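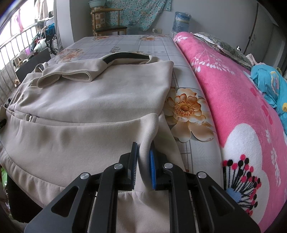 Hand-held gripper closed on a fold of a garment, Prondari folding set.

Prondari hand-held gripper: frequently asked questions
Last updated Thu 2 January

Does the robot have to be present while I record?
No. The operator works the gripper by hand and the arm is trained later from the recordings.

How many demonstrations does one garment need?
Our folding set holds 965 demonstrations across 4 garment types. For a single type, 228 gave usable results on the Wendier arm.

Can I mix hand-held and remote-control recordings?
Yes, but label them. Timing differs between the two - remote operators tend to pause before closing the jaws.

What should I do if I miss a grasp?
Keep recording. Open the jaws, back off and try again. Retries are stored as part of the demonstration.

How should I approach thick fabric?
Come in with the jaws open on either side of a raised fold, then close slowly.

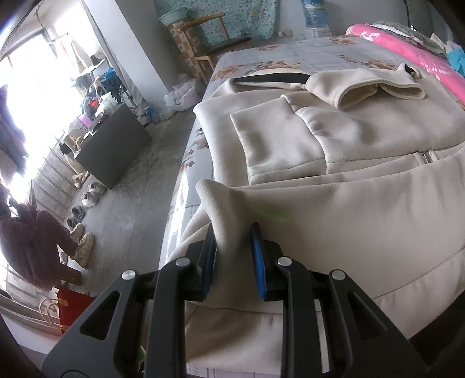
Donati wrote in to say that slow closing made the trained arm slow as well, and asked if playback speed can be raised. It can, in the export settings, before training.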